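**Donel releases Simora assembly board for peg, gear and plate practice**

May 5, 2022 - Donel today announced general availability of Simora, a white rectangular board for practicing small-part assembly on a tabletop. The product is sold to training shops, technical schools and test benches that need the same layout on every table. It replaces the company's earlier practice board, which was withdrawn from the catalog in December.

Simora consists of a flat panel and a set of loose parts. The panel carries circle outlines in more than one size, which mark positions on the surface. Square white plates sit on the panel, and small blue parts are placed in or beside them. The blue set includes a gear-like part with a wide round base and a short upright peg, as well as small pegs that stand on their own. Blue was chosen so that parts can be told from the white panel at a glance and found quickly when dropped. 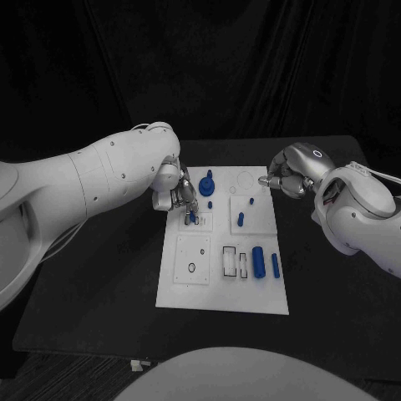
## Layout and setup

The board is placed flat on a table with its long side running away from the working position. A dark, matte tabletop is recommended. Gloss surfaces produce reflections near the edge of the panel and make the outlines harder to read. Donel's own reference setup uses a black table in front of a black curtain, and the setup sheet supplied with each board follows that arrangement.

Plates are ordered separately from the panel. Customers may start with a single plate and add others later - the panel does not need to be exchanged. Exercises are written on the setup sheet as start and end positions only, so the order of operations is left to the instructor.

Working clearance on both sides of the board should be kept free, as most exercises are laid out for access from the left and the right.

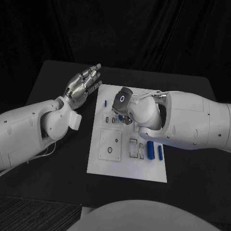 Exercises are grouped in 7 levels. The first level covers placing a single part on a marked position. Later levels combine gear parts, pegs and plates, and the last requires the full layout to be built and then cleared. No tools are needed at any level. Loose parts should be returned to the storage tray after each session, and the panel may be wiped with a damp cloth. Solvents will damage the outlines.

## Availability

Simora is available in two versions:

- **Simora Basic** - panel, one plate, blue part set, setup sheet. List price $300.
- **Simora Full** - panel, complete plate set, blue part set, spare parts, storage tray, setup sheet. List price $625.

The tray can be added to the Basic version on request. Orders are handled by Chantharasri, the company's distribution partner. Spare pegs and gear parts are stocked separately and can be ordered by the piece.

## About Donel

Donel designs and manufactures practice boards and bench accessories for assembly training. The company is based in Cititden.

Press inquiries: Donel press office, Cititden.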